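I bought the Gasard five-tier shelving unit in September and have had it standing in the back room since. It's white powder-coated steel, bolts together, and cost me $475 for a pair including delivery to Hendevside. I'd been looking at a $896 set from the same maker with adjustable feet and decided I could live without them. More on that below.

## Assembly

The instructions are one folded sheet with drawings and no words. Each unit took me a bit over an hour working alone. The uprights come in halves that join with a sleeve, and the sleeve is tight enough that you'll want a rubber mallet and a scrap of timber. Don't hit the steel directly. I did on the first upright and took a chip of coating off the size of a five-cent piece.

There are 14 spare bolts in the bag, all the same size as the ones you use. I'd have swapped the lot for a second spanner, as the one supplied is stamped from thin plate and rounds off quickly. I gave up on it and used my own.

Leave everything finger-tight until all the shelves are in, then square it up and tighten from the bottom. The sheet shows this but it's easy to miss.

## Day-to-day use

My partner Peiyu Guo sells secondhand sewing patterns online and a fair bit of our stuff arrives by post, so the shelves hold a mix of stock, incoming parcels and household things that have never had a proper spot. Small parcels go on the middle shelves, where you can read the labels without bending.

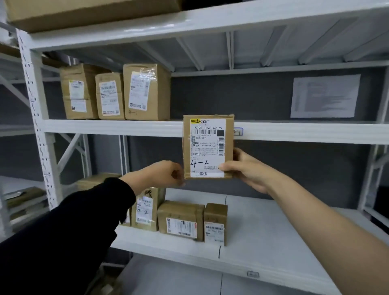
*A small parcel at the front edge of the middle shelf, label out.*

The shelves have a folded lip at the front, and I've found it comfortable to work at. No raw edges. The back panels don't sit tight, which I don't love. Envelopes slide through and end up behind the unit, and I've had to pull the whole thing out twice to get at them. Dehua Cui next door has the older Hao shelving with a low rail along the back, and he doesn't have this problem. You could do the same with a strip of wire mesh and cable ties.

Height suits me but the top shelf is a stretch for Peiyu. We keep the light and bulky things up there, and anything we'd be annoyed to drop goes lower down.

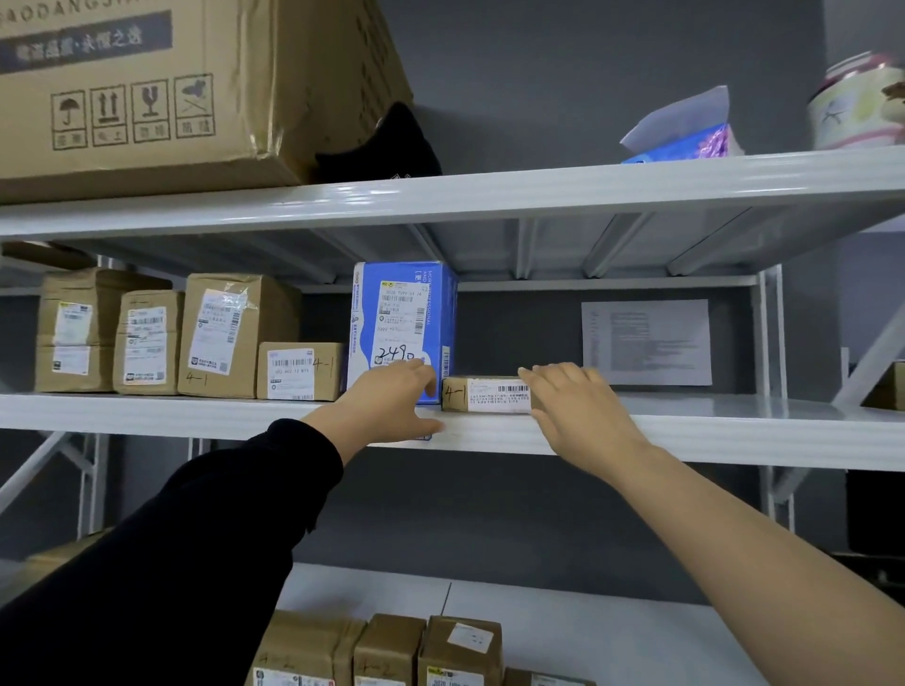
Load is rated per shelf, evenly spread, and I haven't gone near the limit. With a row of books in the centre there's a slight bow, visible if you put a straight edge on it. It comes back flat once the books are off.

## Stability

This is where the adjustable feet would have helped. Our floor falls towards the door and one unit rocked until I packed a corner with a bit of vinyl tile. Wall brackets are included but the screws are too short for plasterboard over battens, so I bought longer ones. Fix it to the wall if you've got kids – the unit is narrow for its height.

## Delivery

Fletport handled the freight. Two flat cartons, one with a crushed corner and a bent shelf inside. I emailed a photo and quoted order 2961, and the replacement turned up nine days later. No argument about it, though they did ask me to send the photo twice.

## Would I buy it again

Yes, for a level floor. For a floor like ours I'd pay for the adjustable feet, or look at the Hao if you can still find one. The coating wipes clean with a damp cloth and hasn't yellowed so far. I've touched up the chip with white appliance paint and the match is close enough.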